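Gurkdale shopping centre to open new wing on former bus depot site

7 April 2022

The owners of the Gurkdale Centre have confirmed that its new east wing will open to shoppers in October. The wing stands on the site of the old Hanura Road bus depot, which closed when the buses moved to the Vakach interchange.

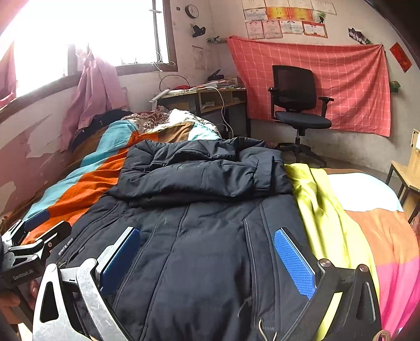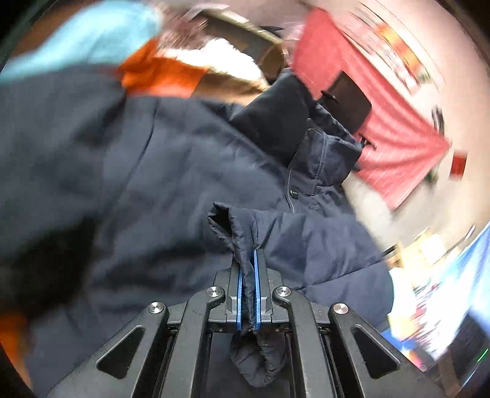
Work on the east wing began after the depot sheds were taken down, and the outside of the building is now finished. It has 28 shop units over three floors, with a covered walkway to the existing centre on the first floor. The ground floor is set aside mainly for clothing and shoes, and the largest unit there has been let to an outdoor clothing shop. Padded jackets in black and navy, like the ones shown, will make up much of its autumn stock, along with walking boots and waterproofs. The shop is moving from smaller premises in Lagos Street and will keep all its present staff.

Nine other units have been let so far. They include a chemist, an optician, a bakery and a shop selling school uniforms. Talks are going on with a supermarket about the lower end of the ground floor, but no agreement has been signed.

Sioned Prydderch, the centre manager, said the pace of lettings was in line with what the owners had planned.

"We would like to have more of the second floor taken by the summer," she said. "The ground floor has been easier. People know the site and they know where the car park is."

The second floor will hold a food hall with 14 counters and shared seating. It will stay open later than the shops and will have its own entrance and lift from Hanura Road. Applications for the counters close at the end of next month, and the centre says it will give preference to traders already working in the town.

Parking was the main subject of complaint when the plans were first shown to residents. The multi-storey car park behind the centre will keep its present charges until the new wing opens. The entrance from Lagos Street will be closed to cars while the road surface is relaid, and drivers should use the Hanura Road ramp during that time. Blue badge spaces are being moved from the roof to level one.

The number 3 bus will be sent past the new entrance once the stop has been built. Services from Vakach are not affected.

Part of the depot's brick front wall has been kept and built into the Hanura Road side of the wing. The depot clock, taken down before demolition, is being repaired and will be hung over the main stairs. The old ticket office could not be saved.

Opening hours for the east wing will be the same as for the rest of the centre, apart from the food hall. Businesses wishing to ask about the remaining units can contact the lettings desk on the first floor of the Gurkdale Centre, next to the lifts.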